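Talks > Small Business > Packing & Shipping

Packing room talk, speaker notes. Natow, June 6, 2025. M. Sadowski

Start on time even if the back row is still getting coffee. 15 min talk, 20 min questions. Do NOT run over, Eduardo Navarro is on right after me and he has the tape demo to set up.

Opening. Who here packs their own orders? Hands. Who has packed on a bed? (I have. Two winters. Say so.) Who has lost the scissors under the wrap today? OK good, right crowd.

Quick background, keep it quick. Padholm sells housewares, mostly breakables. Bowls, lamps, the little jugs everybody wants in November. When I came in we were sending 1000 parcels a month out of one room. Now 2000. Same room. No extra wall, no extra door. So the talk is what changed in the room, not what software we bought. If anyone asks about software send them to the Kaczmarczyk table by the entrance, they love that question.

Point 1, the wrap. Clear wrap takes over. You pull a sheet, half of it gets used, other half sits there crinkling at the side of the job and the next person works around it. Then on top of it. Then you can't find the packing slip. Our rule: a sheet that's on the table is being used or it goes in the scrap bin. Scrap bin is under the table, left end, no lid. We tried a lid. People put things on the lid.

Scrap gets used for void fill in the small boxes. Flat pieces only. Anything with tape on it is trash, don't argue with it.

Point 2, light. Move the table to the window. I'll say it twice becuase I always forget the second time. Move the table to the window. Chips, hairline cracks, a label on crooked, you catch it in daylight and you miss it under a tube. Glare is the downside. Clear wrap in bright light throws it right back at you, white streaks all over. Stand so the window is to your side. Don't face it all day, headaches by three.

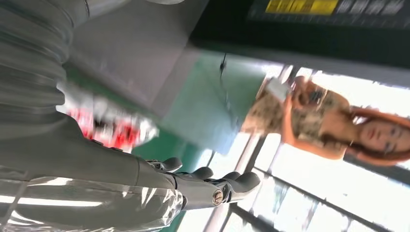 Category: Workspace & Layout

Point to the windows. A whole bank of them, and that's what you want near the packing spot if the building lets you. Then the clear wrap, see how it shines back, that's the glare thing again. Pause here, sip water.

Point 3, floor. Keep it one color and keep it bare. Dropped parts show up. A screw on a speckled floor is gone forever, Siswood learned this with their shelf kits (ask first if OK to tell the shelf story. Marek? no, ask the desk). Nothing stored on the floor that isn't on a pallet or wheels. Sweep at lunch and at close. Lunch sweep is the one people skip.

Point 4, labels. Big. Bright. Dark letters on yellow is fine, dark letters on white is fine, marker on brown cardboard isn't. If you have to walk up to a shelf to read it, redo it. We redid ours on a Saturday, pizza after, cost next to nothing.
Put the label where the hand goes. Not the top of the rack, nobody over there is looking up with a lamp in their arms.

Point 5, the height of the table. Skip if short on time. Elbow height, a bit lower for big cartons. We put ours up on blocks. Two people on the crew are a foot apart in height so now there's a low end and a high end and they dont swap.

Things that did not work, go fast:
- wall roll holder, tore out of the drywall
- color coded tape, three of us had different ideas what blue meant
- music vote
- pre-cut sheets. Always the wrong size. Cut as you go.

Numbers slide if they want it. Breakage claims went down the month after we moved the table, then up again in the holiday rush, then down. Be straight about the up part. New hires, rushed, my fault for training them on a Friday afternoon.

Questions I'll probably get: paper instead of plastic? Yes for plates, we switched. Lamps still go in clear wrap, customers want to see it arrived whole before they cut anything. Costs? Handout, page two. How long to set up? One weekend, plus a week of people grumbling.

Handouts are in the blue tote. Get the clicker back from Eduardo.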